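Erell Teleoperation Gallery: Wire and Parts Handling

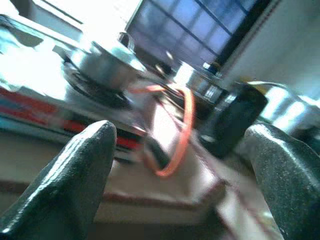
2 min read

Wrist view, both fingers open and nothing held yet. The orange wire makes a loose loop over the pale board, with a round silver part behind it and a black block to the right. The arm was under remote control, and the motion blur is typical of how much the wrist swings when the operator is still lining up.

The gallery belongs to the tabletop work we did in October with the Erell arm. Joar Strömberg drove it for most of the sessions, using the Elotell hand controller. The task was the same every time: approach the wire, close on it, lift it clear of the board and lay it down again.

We logged 1,906 attempts in all. Of those, 1,368 were kept for training and the rest were dropped, mostly for bad timing between the controller log and the video. The first 500 were done at half speed. Joar asked for full speed after that, saying the slow setting made him overcorrect.

Notes on the wrist view

The operator works from this view alone during the approach. There is a second view from the side, but Joar switched it off after the first morning — he found himself looking back and forth and losing the wire.

Blurred frames stay in the set. We tried removing them and the trained arm got worse at the start of the reach, where the wrist turns fastest.

Thin wires are harder than thick ones. The fingers are blunt and have to come in nearly flat to the board to get under a loop. An attempt counts as good if the wire leaves the board and nothing else is moved.

Controller settings and the log format are on the Elotell page. The next set will use the same arm with shorter wires and a second operator.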